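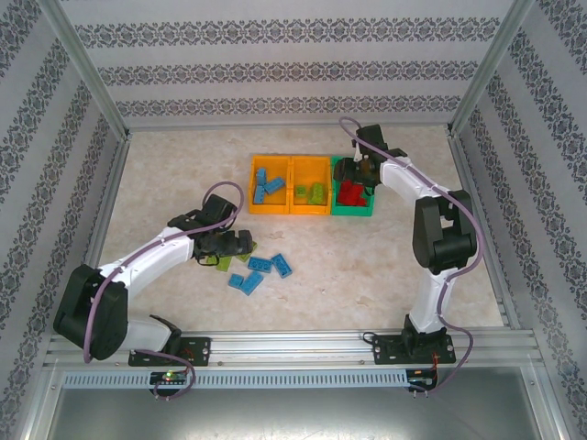
Home | Lists | planlow-builders | Thread view | Previous | Next

Re: [planlow-builders] Two arms, one cell: walls and cable routing

Hello all,

Thank you for the answers to my last message. I promised to write again when the second arm was mounted, and now it is, so I will try to answer the questions in order. My English is slow, please excuse the long sentences.

On an earlier message in this thread, a member of the Judholm workshop wrote:

> I am still not convinced that you need walls at all. We run our single
> arm on an open bench and the sorting works well enough. Also, if you put
> a pattern on the walls, doesn't it disturb the color detection? I would
> have painted everything matte white and saved myself the trouble.
> And please tell us how you fixed the bases. Ours is clamped to the
> table and it moves a little every time the arm stops quickly.

First the walls. I began with plain white, exactly as you suggest. My cell stands in a room with one big window, and in December the sun came in very low and made a bright stripe on the white panel all morning. The pattern on the walls now is only gray with dark scrolls, so there is no blue, green or red in it, and the detection looks only for those colors. I compared 50 picks with the white walls and 50 with the scrolls, and I could not find a difference that I would trust. What helped was closing the two sides. It is still not perfect in the late afternoon.

The floor panel is beige with a marble look. I would choose a calmer one next time, but the lime-green bricks stand out well on it and the blue ones too.

Now the bases. Both arms stand on black base plates, and both plates are mounted on one aluminum rail across the front of the cell. I think this is the important part for you. With clamps I had the same problem as Judholm: after one evening of running, the arm was not where the software believed. With the shared rail, the distance between the two arms stays fixed, and I do the calibration for both in one go. I set my distance to 472 mm between the base centers. It was 448 in the first version, and the shoulders came too near to each other when both arms wanted the middle of the floor. If you copy my drawing from the Vestergaard archive, please check that you have the newer one, the old file is still there under almost the same name.

The bins stand in a row near the back wall, three of them: two orange-yellow for blue and lime-green, and a teal one for red. A person asked me off-list why the bins don't match the color of the bricks. It is only that I had these. But I must say that a red brick in a red bin was difficult for my camera, so perhaps it is good luck.

Both arms can work at the same time, with one rule. Only one gripper may be over the row of bins. The other one can wait over the loose bricks in front. I made this with a simple lock in the Skundorier script, 17 lines, no planning library. It is slow but I have not had a collision after I added it. I can send the script to the list if the attachment limit permits it.

Cables are my weak point. I use one purple cable for each arm, following the white links and going around the big joint, with a free loop near the gripper. The loop must be generous — my first one was too short and pulled the connector out when the wrist turned fully. Now the loop is large, and on the right arm it sometimes touches the back wall. I see some rubbing on the cable and I don't like it. The small boards hang just below the front rail, one near each arm. They are easy to reach there, but the thin red wires on the right side need some protection, and I have not decided what kind.

So I have two questions for the list:

1. Has somebody used a spring or a flexible rod to hold the cable loop up, and does it disturb the wrist at full stretch?

2. Is there a cover for the small boards that fits under the rail without blocking the perforated strip? I would like to keep the slots free for cable ties.

To the person who asked about moving the bins closer: yes, you can, but then the left arm has to fold very much to reach the nearest one, and mine complained about the joint limit.

Greetings from the workshop, and thank you again for reading.

6 replies | 2 shares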